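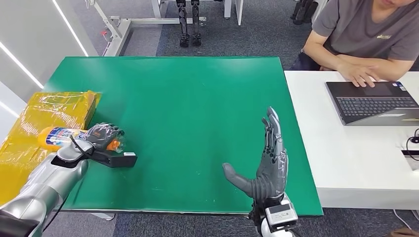

Packing Bench Handout 3: Bottles, Boxes and Tape

Welcome back! Last time we did flat goods, which mostly behave themselves. Bottles don't, and that's why I love teaching this unit - a round thing has to travel in a square thing, and everything you know about padding gets tested at once.

Read the Memen chapter on void fill before the bench session. Wojciech Pawlak will have the scales out from 10 in the morning, so come early if you missed the weighing exercise.

Before you pack

Clear the tabletop first. Give yourself room on at least one side of the box, and keep the bottle where you can reach it without leaning. An orange plastic bottle lying on its side on a taped box, label wrapped around the body, is a good one to think about: which way would it roll if the box tilted? Find that out with your own bottle before you reach for the paper!

Check the cap, then check it again. For a 500 ml bottle we use 3 sheets of crumpled paper underneath and as many as it takes on top. Shake gently. If you hear it move, open up and add more.

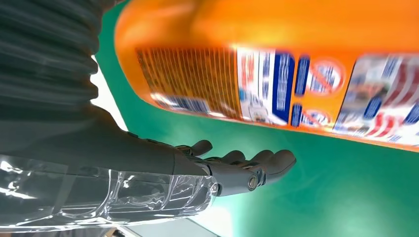
Taping

Yellow tape is wonderful for spotting your parcel in a pile, and merciless about showing wrinkles. Pull it off the roll low and steady, press from the middle outward, and fold under any loose flap so it can't snag. Overlaps are fine. Glossy ridges all over the top mean you were rushing (I still do it).

For next time

Bring one bottle from home, any size, empty or full. Andor Deák has the Skarkard sample boxes, size 7, and will hand them out at the door.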